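Buyers of hand-held grippers should ask for trials in ordinary rooms

Institutions that compare hand-held grippers still rely too heavily on the bench. It is the view of this office that a purchase should be decided in corridors, on stairs and at doors, where the equipment will be carried and used.

The Cledomach and Sollo trials held in April support this view. On the bench, the two sets could hardly be told apart over 200 grasps. Carried through a working building, with people passing and goods on the floor, they differed in comfort, in cable routing and in how well their markers stayed in view.

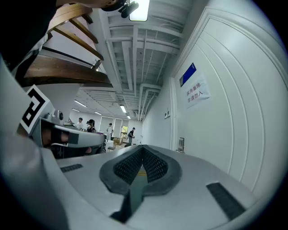 Padded jaw of one gripper, with the marker on the second gripper to the left.

Suppliers will object that such places cannot be controlled. The objection is fair, and Barroso has made it in writing. Yet a lever handle is a modest demand. It asks the operator to bring both hands close together beside a flat surface, and a marker cube that is too large or badly placed will soon get in the way.

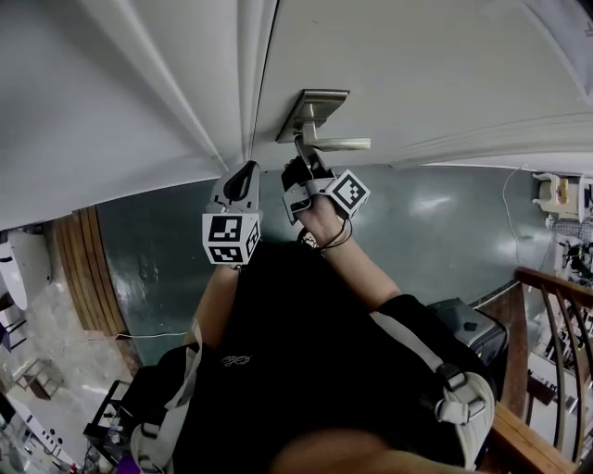
Two hand-held grippers with marker cubes, at a lever door handle.

The Bindow test sheet gives 490 points to bench work and none to doors. We ask that the next edition correct this, and that no order above 3000 euros be signed before a trial of the kind set out here has been completed.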